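The small table, and what we put on it

By Leopold Trummer

Sunday, 13/07/2025. Kettle on, window open, deadline this evening. I've been asked for a piece on desks and I've got a notebook full of other people's, so here goes.

Started with a simple question in June. What is on your table that you don't need? Asked friends, asked the woman at the dry cleaner's, asked a man on the train to Tallmont who didn't want to talk to me. Same answer nearly every time. Nothing, they say. Then a pause. Well, there's the plant.

There is always the plant.

White tables are the thing now. Walk into any shared workroom and there they are, white top, white walls, a hole drilled somewhere for the cables. Easy to wipe. Easy to photograph for the brochure. But sit at one for a whole morning and your eyes start hunting for somewhere to land. A pen lid will do it. A crumb.

Zainab Usman fits out rooms for small firms and has done for 13 years. She works under the name Hirkska, mostly alone, mostly from the front seat of her van. Her rule is one growing thing and one coloured thing per table, and she won't be argued with.

"People ask me for calm and what they mean is empty," she told me. "Then they ring me in a fortnight and say the room feels like a dentist's."

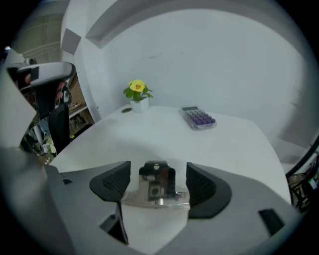 The growing thing should be small. A flower in a little pot, towards the back, where a sleeve won't catch it. Yellow is her favourite because it holds up against white under bad light, and most work light is bad. She has tried pink. Pink goes grey by four o'clock, she says, and I've no reason to doubt her.

The coloured thing should earn its keep. A stapler, a ruler, a calculator with purple keys. I laughed at the calculator. Everyone has one on their phone, surely. Zainab gave me a look. Do you want your phone on the table, she said. Well, no. I do not want my phone on the table. My phone is why this piece is late.

So I bought a calculator. Two weeks in, I use it more than I thought I would. Invoices, train fares, how many words are left. The keys have a bit of give in them and you don't get a message from your brother halfway through a sum. It lies flat and it keeps quiet.

Where it all goes

Placement, then, as this is what readers write in about. We had 131 letters after the shelving issue and a good half wanted to know where to put things rather than what to buy.

Back edge for the plant. Off centre. Dead centre looks like a reception desk and it blocks your view of whoever is sitting opposite.

Calculator to the side of your writing hand, an arm's length off. Not under the elbow.

Leave the cable hole alone. I mean don't cover it with a coaster becuase you think it's ugly. You'll want it, and you'll have forgotten what's under the coaster.

Front half of the table bare. That's the working half. Anything that creeps into it goes back at lunch, and goes back again at five. Zainab does this in other people's offices without asking. I've seen her do it in a café.

The clutter has to live somewhere, mind. Shelves in the next room are fine, and a floor full of stuff behind a doorway is fine too in my book, so long as your chair faces the other way. I know this is not what the tidy people say. The tidy people have bigger cupboards than me.

I tried the full method at a borrowed table in Domonau for a week. Day one, lovely. Day two I brought in a mug, a second mug, a library book, a charger. By Thursday the flower was peering over the top of a pile like something at a bus stop. Cleared it in four minutes flat. That's the argument for owning less on a table, it's not the look of it, it's the four minutes.

One flower or two

Here I part company with the expert. Zainab says one bloom. I say get the pot with two, one a little higher than the other, because a pair looks like it grew and a single looks like it was issued. We went back and forth on this over a very long lunch. She called me sentimental. I paid, so make of that what you will.

Keep it low either way. Leaves should spread wider than the pot, and you want to be able to reach across with a loose cuff and not bring the lot down. Shake your sleeve out over it once as a test. If it wobbles, heavier pot.
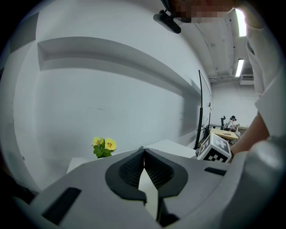 What it costs

Not much. I set myself a limit of 100 for a whole table, chair not included, and came in under it without trying. The plant came from a market stall and the calculator from a stationer's called Aryee, down a side street, bell on the door, shuts for lunch. They had a drawer of them. Purple keys, green keys, a sad beige one I nearly took out of pity.

Spend what's left on a decent cloth. White tops show every ring and every pencil smudge, and a paper towel just moves the smudge along. Damp cloth first, dry one after. Zainab does hers on a Friday so that Monday is nice. I do mine when guests are comming.

And water the plant. Little and often, at the sink, let it drain before it goes back on the white. She has a client who killed three in a row and wanted to know if she'd recommend a plastic one. She said she would, for him.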